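4.2 Fitting and levelling the tabletop

Read this section before you lift the Cidine top onto its legs. The top weighs 48 kg and needs two people.

You will need the hex key from the Detlow fixings bag, a spirit level, a pencil and a sheet of plain paper.

1. Stand the two leg frames upright, 142 cm apart, with the rubber feet on the floor.
2. Join the frames with the long crossbar. Push in all four bolts but leave them finger-tight for now.
3. Lower the top onto the frames. Keep your fingers clear of the brackets.
4. From underneath, line up the 14 pilot holes with the slots in the frames. Start one screw at each corner, then fit the rest.
5. Tighten the crossbar bolts with the hex key.

Caution: do not use a power driver on the pilot holes. The inserts can strip, and a stripped insert is not covered by the guarantee.

Note: if a pilot hole does not line up, loosen the nearest crossbar bolt and nudge the frame. Do not drill a new hole. 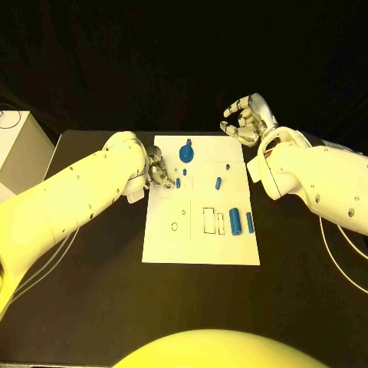
6. Place the spirit level along the front edge and turn the feet until the bubble sits in the middle. Do the same along each side, then go back and check the front again.
7. Press down on each corner in turn. If the table rocks, lower the foot at that corner by half a turn and press again.

On thick carpet the feet may settle during the first month – check the level again at the end of it.

Marking out a work area

Lay the paper where you plan to work and mark its corners lightly in pencil. Clamps and lamps from the Niven range need a clear strip 600 mm long at the back edge, so keep your marks forward of this.

Caution: do not use masking tape on the matt finish for longer than a day. Wipe off pencil marks with a damp cloth.

If you have bought the Drundora cable tray, fit it now and go to section 4.3. Otherwise go to section 5.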